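Section 6: Cooking rice in the Candley stoneware pot

Read Section 5 (Seasoning the pot before first use) before starting. A pot that has not been seasoned will weep through the base and may craze on first heating.

6.1 Before you begin

The Candley is a double-lidded stoneware pot with an unglazed base. It is suitable for gas burners and for radiant electric elements fitted with the Ritine diffuser plate. It is not suitable for induction, with or without the plate.

You will need:

Short- or medium-grain white rice
Cold water
The pot, inner lid and outer lid
A rice paddle or flat wooden spoon
A dry tea towel
A trivet of cork, wood or folded cloth

CAUTION: The base must be fully dry before it goes on the heat. Water held in the unglazed clay expands on heating and can crack the pot. After washing, stand the pot upside down overnight.

CAUTION: Do not heat the pot empty.

6.2 Quantities

Quantities in this section are for the standard pot. For the small pot, halve both the rice and the water and use the times in Table 4.

Rice: 2 rice-cooker cups
Water: 400 mL

Measure the water with the jug and the rice with the cup supplied. The cup is smaller than the metric cup used in Australian recipes, and the two are not interchangeable.

Note: New-season rice holds more moisture. If the packet is marked as new crop, take out two tablespoons of water after measuring.

6.3 Washing and soaking

1. Place the rice in a bowl. Do not wash rice in the pot, as the grains scratch the glaze.

2. Cover with cold water, stir once with the fingers and pour the water off immediately. The first water is the cloudiest and is absorbed quickly by dry grain.

3. Rub the wet rice gently with an open hand, add fresh water, stir and drain. Repeat until the water is only slightly cloudy. It does not need to run clear.

4. Drain in a fine sieve for five minutes.

5. Transfer the rice to the pot, add the measured water and level the surface with the paddle.

6. Leave to soak for 20 minutes in warm weather or 40 minutes in cold weather. Soaked grains turn from translucent to an even, chalky white.

Note: Soaking time is not optional for this pot. The clay heats slowly at first and then quickly, and unsoaked rice will be firm in the centre.

6.4 Cooking

1. Wipe the outside of the pot and the base with a dry cloth.

2. Fit the inner lid, then the outer lid. Turn the lids so that the steam holes are at right angles to each other. If the holes are lined up, the pot loses steam too quickly and is more likely to boil over.

3. Set the pot on a medium-high flame. The flame must stay under the base and must not lick up the sides.

4. Heat until a steady jet of steam comes from the hole in the outer lid. On a domestic gas burner this takes between 11 and 13 minutes. If steam appears well before this, the flame is too high. Reduce it next time and note the burner setting on the card at the back of this manual.

5. Continue for two minutes after the jet of steam begins, then turn off the heat. For a browned crust on the base, continue for one further minute. A toasted smell indicates that the crust has formed. A sharp or bitter smell indicates burning — turn off at once.

6. Leave the pot on the burner, lids on, for 20 minutes. The rice finishes cooking in the heat stored in the clay. Do not lift either lid during this period.

7. Remove the outer lid, then the inner lid, tilting each away from you to let the steam escape.

8. Turn the rice over from the bottom with the paddle, using a cutting motion. If the rice will be held for more than a few minutes, lay the dry tea towel across the pot under the outer lid to catch condensation.

CAUTION: The handles and lid knob stay hot long after the burner is off. Use oven mitts. Never put the hot pot on stone, steel or a wet bench.

6.5 Electric elements

Place the Ritine plate on the element before switching on. Follow 6.4, with these changes:

At step 3, start on low for three minutes, then raise to medium-high.

At step 4, allow 15 to 18 minutes.

At step 6, move the pot and plate together to a cold element. An electric element holds enough heat to scorch the rice after it has been switched off.

6.6 Rice with toppings

Vegetables, mushrooms and boneless meat can be cooked on top of the rice. Lay them on the levelled surface after soaking and do not stir them in, or the rice beneath will cook unevenly. Subtract any soy sauce, mirin or cooking wine from the measured water. Fish should be salted, grilled lightly and added at the end of step 5, with the lids off for as short a time as possible.

Do not fill the pot past the lower ridge on the inside wall.

6.7 Faults

Boils over: Flame too high, or steam holes lined up. A small amount of starch around the inner lid is normal.

Rice hard in the centre: Soak too short, or lids lifted during the rest.

Rice wet on top: Flame too low, or rest too short. Replace both lids and rest for another five minutes.

Crust will not release: Fill with warm water once the pot has cooled and leave for an hour. Do not use steel wool. Do not put cold water into a hot pot.

Fine lines in the glaze: Normal. The lines deepen in colour with use and do not affect cooking. A crack that can be felt with a fingernail on the outside is a fault; stop using the pot and contact Declercq Kitchen Supply.

Procedure written by Kobe Van Beek and checked by Stellan Fjeld. Section revised April 12, 2024, to correct the resting time in 6.4.

Washing and drying are covered in Section 7.

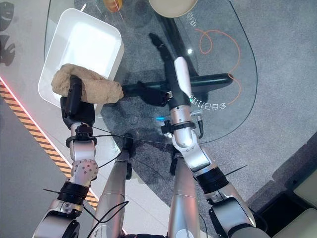

Fig. 6. Cloth towel and white plastic tray, glass tabletop.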